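Cleaning and Maintaining Panel Work Surfaces

Facilities Services – Anstead Campus
Last revised 1/5/20

This page explains the routine care of paneled work surfaces in shared rooms. It applies to all staff who book a room through the Facilities desk and to evening cleaning personnel. Surfaces in the food preparation area are covered by a separate procedure.

Before you begin

Remove all items from the surface, including cables and mats. Collect the following from the supply closet in Room 106:

Two clean microfiber cloths
Neutral cleaner, diluted as shown on the bottle
A soft nylon brush with a narrow head
Disposable gloves

Do not use scouring pads, bleach or any powdered cleanser. Fine scratches collect dirt and cannot be polished out by our staff.

Routine cleaning

1. Wipe the surface with a dry cloth to lift dust and crumbs. Work toward yourself and fold the cloth often.
2. Dampen the second cloth with diluted cleaner. The cloth should not drip.
3. Wipe each panel separately, in straight and slightly overlapping strokes. Stop at the seam before moving to the next panel.
4. Wipe again with plain water, then dry the surface fully.

Liquid should never be poured or sprayed directly onto a panel. It runs into the joints and may swell the backing. 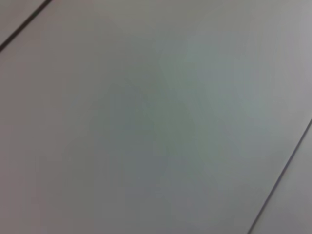 Light gray panels with dark seam lines.

Cleaning the seams

Seams require attention once a month. Draw the dry nylon brush along the full length of each seam, using light pressure, and pick up the loosened material with a cloth. If residue remains, touch the brush to a damp cloth and repeat. Knives, screwdrivers and similar tools are not permitted for this purpose – most of the chipped edges reported last March were caused by them.

Stains

Ink and marker should be treated the same day. Apply a small amount of Oltex spot remover to a cloth, hold it on the mark for 30 seconds, and rinse. Test the product first on an area near the wall. If the mark is still present after two attempts, leave it and file a request.

Reporting damage

Raised edges, open joints and cracks must be reported on Form 304. Please state the room number and the position of the panel, counting from the door. Completed forms go to Tiburcio Arriaga, Facilities Services, extension 600. Rooms remain open for booking during minor repairs unless a notice is posted.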